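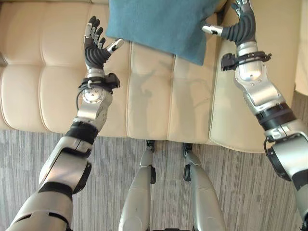
Kaisu Nurmi replied that the mill fire at Gristdale could not have started in the drying loft, as the county history has always held, and that her own family's account placed it in the wagon shed on the north side. Her letter reached the project team in November and altered the direction of the work that follows.

Student Project Report
Local History Sources and Methods
Subject: The burning of the Vuorinen mill at Gristdale and the removal of the settlement to Fundthorpe

Purpose

The project set out to compare the printed accounts of the fire with the surviving records of the township. The printed accounts agree with one another closely. The team found that this agreement comes from copying: two later histories repeat the first nearly word for word, including its misspelling of the owner's name as "Vornen."

Background

The Vuorinen mill stood on the east bank of the creek, a short distance above the ford. It ground corn and some wheat for families on both sides of the water and served as a post office for part of its life. The settlement around it had 91 residents when the school census was taken, the last count made before the fire. There was one store, kept by the Halonen family, and a log church used by two congregations on alternate weeks.

The mill burned at night. By the following spring most of the households had moved to Fundthorpe, where the new road crossed the creek on a bridge. The store was taken apart and hauled there. The church was left standing and fell in some years later.

Sources consulted

The team read the township minute book, the deed records for both settlements, and the store ledger, which holds 797 entries and ends two days before the fire. Family letters were made available by Sirkka Karppinen and Reijo Peltonen. The burial register for the Gristdale churchyard was also used, although its first pages are water damaged and several surnames could not be read.

Findings

The printed histories state that the whole settlement was destroyed. The deed records do not support this. Four lots changed hands after the fire, and each deed mentions a dwelling in good repair.

The place where the fire began remains unsettled. The drying loft is named in print only, beginning with a history written 40 years after the event. The wagon shed is named in the Nurmi letter and, independently, in a note by Jouko Heiskanen's grandfather, who hauled for the mill. Neither writer claimed to have seen the fire start.

The minute book records a payment of 60 dollars to the owner "for loss of township grain." No earlier account mentions it. The entry suggests that public grain was stored at the mill, but the team has not found the agreement under which it was kept.

Limitations

No newspaper for the month of the fire has been located. The Peltonen letters were read in typed copies only, and the originals should be checked before they are quoted in print.

Further work

A search of the Movell courthouse for the grain agreement is recommended. The deed index there is arranged by seller, and the volumes for the creek lots are shelved apart from the rest.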